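Tunico (fantasy series)

Tunico is the fictional world where the Zamton films take place, and it's also the name most of us fans use for the whole series. I've been keeping this entry going for a while now, so expect a few opinions mixed in with the facts (I do try to flag them!). If you've only seen the first movie, be warned that I talk about the second and third ones too.

Overview

The story follows a young tailor's apprentice from the harbor town of Istley who finds out that the clothes she mends can hold on to spells. In Tunico, magic doesn't live in people at all. It lives in thread, and anyone who can sew a straight seam can use it, at least a little. The ruling guild would very much like to keep that quiet, and most of the first film is about her working out why.

There are three films so far, plus a short story collection and a tabletop game that I still think is better than it gets credit for. The first film runs long and takes its time. The second is faster and a lot darker, and the third splits the audience right down the middle - I'm on the side that loves it.

The coats

Everybody's favorite part of the series is the guild coats. Each house has its own color, and the color tells you what kind of spell the thread can carry. Gray is for hiding, red is for heat, deep blue is for weather, and green is for growing things and (this comes up in the second film) for undoing them. Students wear a plain hooded version with no trim until they pass their first stitching trial, and after that they get the long coat with the house collar.

The green house, Strebel, barely shows up in the first movie. You get one corridor shot and a line about the gardens, and that's it. Then the second film opens in the Strebel workrooms and suddenly they're the most interesting people in the story. 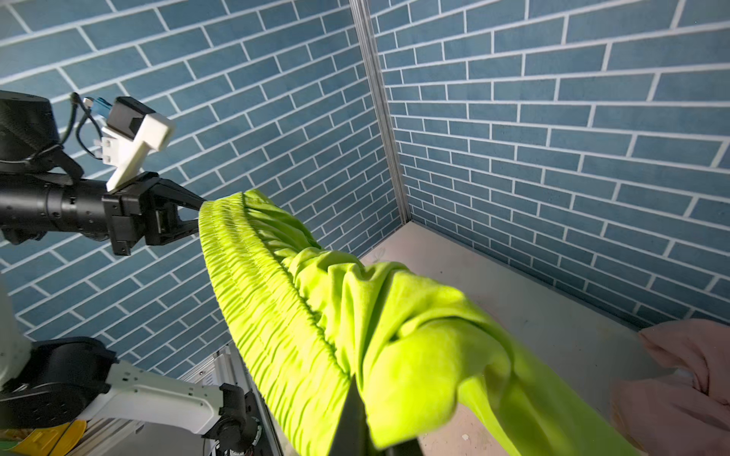

Can a guild coat be worn by someone from another house?

Anyone can put one on, but the spells in it won't answer unless the wearer has added at least one stitch of their own. That's how the apprentice gets away with borrowing a Strebel coat in the second film: she repairs the cuff the night before, so the coat treats her as one of its makers.

The rule sounds simple, but the films bend it a couple of times. In the third movie a guard uses a red coat he's clearly never sewn a stitch of, and fans have been arguing over that for ages. My own theory is that he was wearing a family coat, and that a parent's stitches count. The short stories sort of back me up on this, though the one that does is also the one that gets the harbor on the wrong side of town, so make of that what you will.

The Istley Code

The guild's laws are collected in a book called the Istley Code. It has 391 rules, and the films only ever quote 22 of them, which hasn't stopped people from trying to piece together the rest. Rule 30 is the famous one: "No thread shall be cut in anger." It's carved over the guild door, it's the first thing the apprentice reads out loud, and it comes back in the last ten minutes of the third film in a way that made me cry on a plane.

A few of the other rules are just funny. There's one against whistling near a loom, and one that bans the lending of thimbles after dark. I'd love to know what happened to make them write that down.
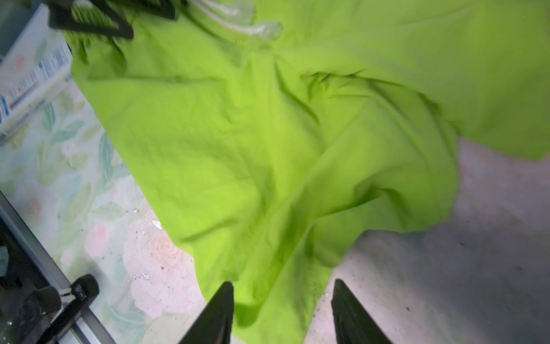

The other big piece of background is the Long Unraveling, the war that ended 100 years before the first film starts. We never see it directly, only in songs and on the big tapestry in the guild hall, and the tapestry was made by the winners. Watch it closely in the second movie and you'll notice that a whole panel on the left side has been replaced. The thread there is a newer, brighter gold. I missed it until my fourth viewing and had to pause the movie and walk around the kitchen for a bit.

Viewing order

Go in release order. Some people like to start with the second film, since it opens with a flashback, but then the corridor shot in the first one gives away who the old gardener is and you lose one of the best reveals in the series. Save the short stories for last, and skip the one about the ferry until you've finished everything else.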